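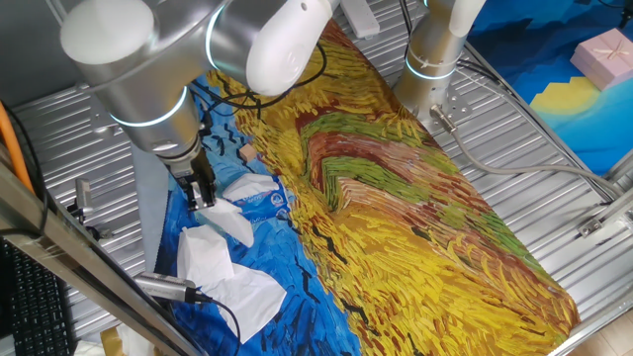 Tissues are a harder thing to teach than blocks. A short thread on what I learned teleoperating the two-arm cell at Grutport this spring. April 9, 2021

1/ The setup first. Two arms on a slatted aluminum table, a two-finger gripper, small cameras mounted low at the edge. I drive the arms by remote control and the software logs joint positions, gripper width and video together. We call the whole recording stack Itis.

2/ A demonstration is one full attempt at a task, start to finish. We have 2,452 logged so far. After review, 1,386 are good enough to train on. The rest have a dropped packet, a late camera or an operator who changed their mind halfway.

3/ That last kind was mostly me. If I start toward one object and switch to another, the robot learns to hesitate. Now I pick the target before I touch the controls.

4/ Cubes are easy to show. The shape stays the same, the grip is the same every time, and a small error in height does no harm.

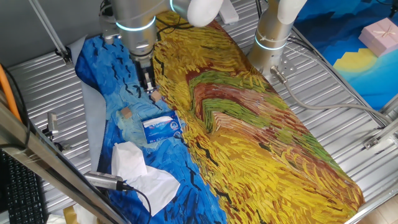 Fingers just above the mat, next to one of the tan cubes. Tissue pack and a crumpled tissue on the same side of the print.

5/ With a tissue, height is everything. Too high and the fingers close on air. Too low and they push into the mat. From the remote station I can't feel either one, so I go by the video and the gripper width.

6/ What helped: come down slowly, stop, then close. The stop gives the log a clear moment where the grasp begins. Policies trained on demos with the stop were easier to debug – you can see which phase went wrong.

7/ We use a busy printed mat on purpose. On plain gray the vision model did well and then fell apart on any other surface. The group at Flirkirstead saw the same thing with their tables.

8/ Sessions are capped at 30 minutes. Past that my motions get sloppy and it shows in the review. I also reset the objects by hand between attempts and try not to put them back in the same spots.

9/ Hand guiding is still on the list. You hold the arm and move it yourself, so you feel the contact. The drawback is your own hands end up in the video. Esteves has a write-up comparing both methods on 14 tasks, and I plan to repeat the cloth ones in July.

10/ If you record soft objects by remote control, I'd like to know what gripper speed you settled on. Replies are open.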